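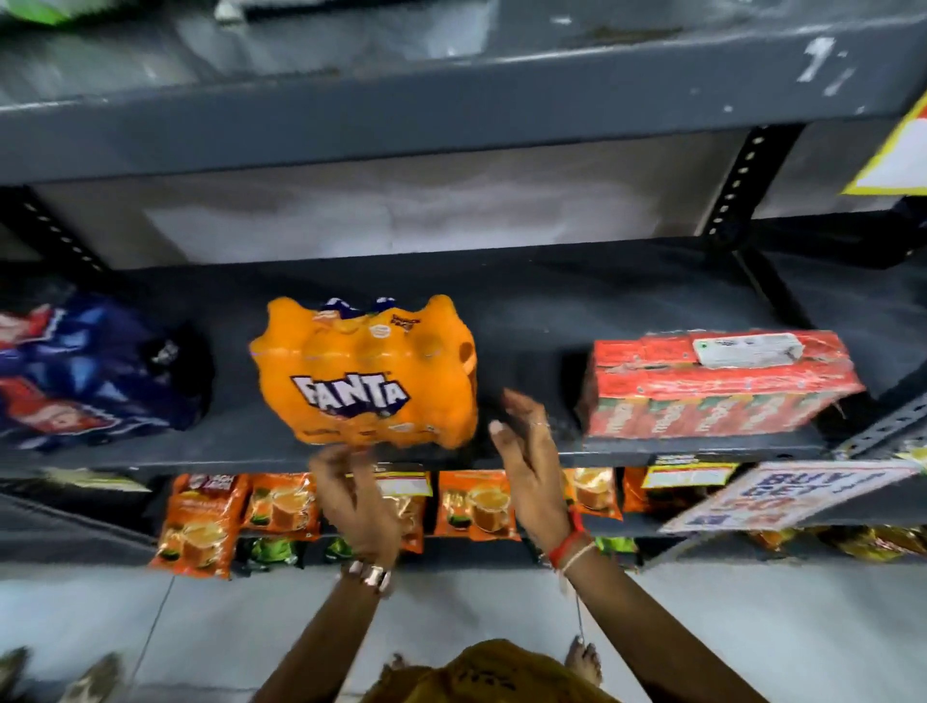
Informe de avance del proyecto Vastilora
Periodo: hasta el cierre de agosto
Asunto: jornada de puertas abiertas y demostración de reposición en tienda

Estimados colegas de Closter:

Antes que nada, gracias por la paciencia con que esperaron este informe, que quisimos enviar cuando la jornada de agosto estuviera ya celebrada y bien conversada entre nosotros. Como recordarán, la financiación de esta fase cubre el estudio de la reposición de estantes en comercios pequeños, con la vista puesta en el brazo móvil Nishad, y una de las actividades comprometidas era abrir el trabajo al público de Zurosville. Pues bien, la jornada se hizo, vinieron 116 personas (entre comerciantes, estudiantes y vecinos que pasaban a comprar y se quedaron un buen rato) y nos fuimos todos muy contentos.

Empezamos a las diez de la mañana con una charla breve y pasamos enseguida a los pasillos. Nos pareció importante que los visitantes vieran primero la tarea tal como la hace una persona, con sus dos manos y a su ritmo, y que solo después se hablara de lo que esperamos del brazo. Los paquetes retractilados dieron mucho que hablar: el plástico brilla, cede al agarrarlo y deja asomar los tapones, de modo que el contorno cambia bastante según por dónde se sujete. Un tendero nos preguntó por qué no empezábamos con cajas, que son más agradecidas, y tenía su parte de razón - las cajas llegarán también, aunque preferimos aprender pronto lo difícil.

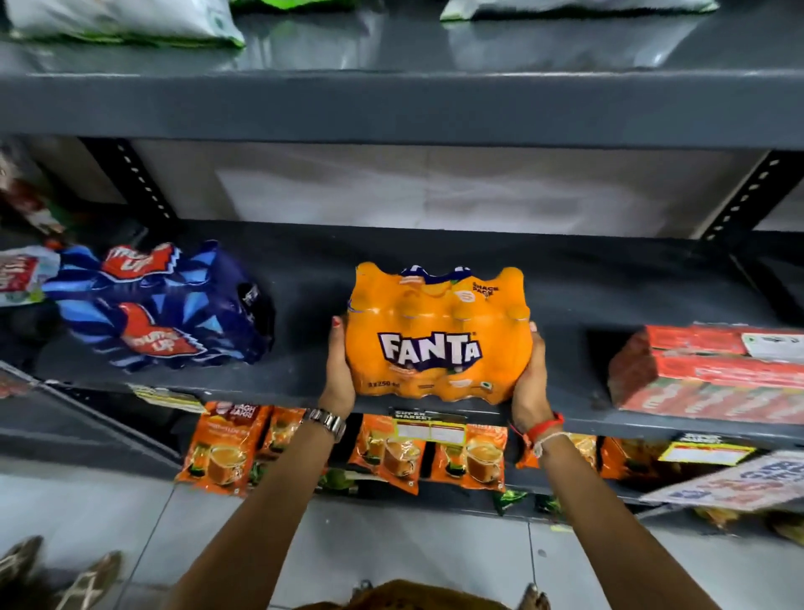

Colocación de un paquete de Fanta de botellas de 250 ml, sujeto por ambos lados junto al borde del estante.

Otro asunto que salió en la conversación fue el de las baldas inferiores. Los sobres de té quedan justo debajo de la zona de trabajo, y quien repone tiene los antebrazos por delante buena parte del tiempo. Para nosotros, que seguimos el movimiento desde la altura de los ojos, esto significa sobres que se ven a medias, y hemos decidido dedicarle un apartado propio en la siguiente fase.

En cuanto a los datos, llevamos reunidas aproximadamente 1,000 secuencias de reposición, de las cuales 50 están ya revisadas a mano. Vamos algo más despacio de lo que habíamos previsto en la revisión, lo reconocemos, y hemos reorganizado las tardes del equipo para ponernos al día. El gasto de la jornada se mantuvo dentro de la partida aprobada y no pedimos ningún ajuste.

También recogimos los comentarios de los asistentes en una hoja a la salida. Lo que más se repite es el deseo de ver la máquina trabajando en una tienda abierta, con clientes y con prisas, y cinco comercios se ofrecieron a recibirnos. Les agradeceríamos mucho su opinión sobre cuál conviene visitar primero; adjuntamos la lista con las medidas de los pasillos y los horarios que cada uno propone.

Reciban un saludo muy cordial,
El equipo de Vastilora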